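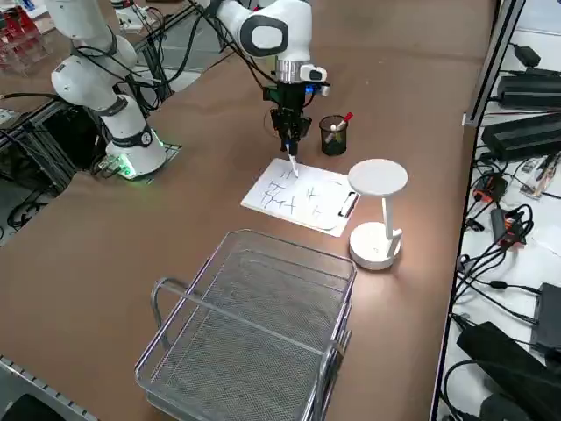 Writing table, pens + paper — December 15, 2024

Carrying on from the paper order. Short one, bench needed back by lunch.

Aim: settle on one sheet and one or two pens for the character sheets before the Nasley batch goes out. Too many combinations in the drawer and the old pages can't be compared with each other.

Paper first. Rulville 100 gsm, cut sheets, bright white. Opened a new ream, top few sheets had a bend in them from the box, put those aside for scrap. Cosgrove pad is thinner and I don't like it under marker, ink sits ok but the sheet ripples and then the next stroke catches on the ripple. Keeping Cosgrove for notes only.

Clip. White clipboards, clip to the side so the long edge is free. Things I keep forgetting:
push the sheet right up under the clip before letting go
flatten with the side of the hand, away from the clip
one sheet at a time, two slides
check the far corner, it lifts

Tried a strip of low tack tape on the far corner. Holds but takes the surface off the paper when it comes up. Don't bother.

Black pens. Thin one is still the best for anything with a lot of crossings. Dense characters stay more or less readable, gaps don't fill in unless you go back over the same place. The left side of the black sheet is a mess of crossings even so, the simpler ones on the right are fine. Lesson is spacing, same as last time. Start further left, leave a full finger between characters, dont come back to fix a stroke. Pens live in the mesh holder on the table. Red cap goes back in there too, it has been walking off to the other bench.

Blue marker. Much wetter line. Nice dark navy, reads from across the room, good for the big simple shapes and the long diagonals. Bad for anything small. Slow strokes show every wobble, the line goes shaky and you can see it much more than with the thin black. Hooks and curves are the hardest, they flatten out at the turn. 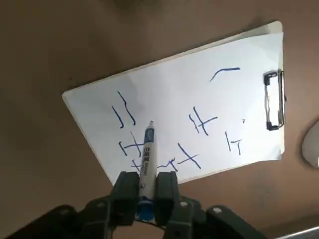
Spacing again. Groups want to be further apart with the blue, at least as much white between as the width of the group itself. Otherwise a cross next to a pair of slashes reads as one thing and whoever is sorting the pages has to guess. Had this on the Palus set and it cost us most of an afternoon.

Ream count, since the shelf tag was wrong: 400 sheets Rulville on the shelf, 246 in the tray under the table. Tag said 855. No idea where that came from, maybe the old delivery before Palus. Changed the tag.

Light. Table top is fine, plain brown, white sheet stands out well. Lamp gives a shadow past the far side of the board depending where you stand, moved it a hand's width and left it. If anyone moves it back please write it down. White paper also goes a bit gray-blue in the shaded corner, matters if you're comparing inks by eye. Compare near the clip or at the window.

Caps. Marker with the cap off through a coffee break = scratchy first stroke. Do a few lines on scrap before a real sheet. Same for the black but less so.

Labelling. Write sheet number on the BACK, pencil, bottom corner. Two sheets from the last batch had it on the front in pen and it got read as a character.

Decided for now:
Rulville 100 for all character sheets
thin black for dense ones
blue for the simple large ones, max six groups to a sheet
mixed sheets no, one color per page

Still open: whether a grid printed very light would help with the spacing or just get in the way. Could try with a ruler and hard pencil before paying for printing. Also need a second mesh holder so the black and the colors arent in together.

To do
order blue, same type, one box
scrap pile into the recycling, it's falling off the shelf
scan todays sheets before they get creased more then they are
ask Nasley if they want originals or scans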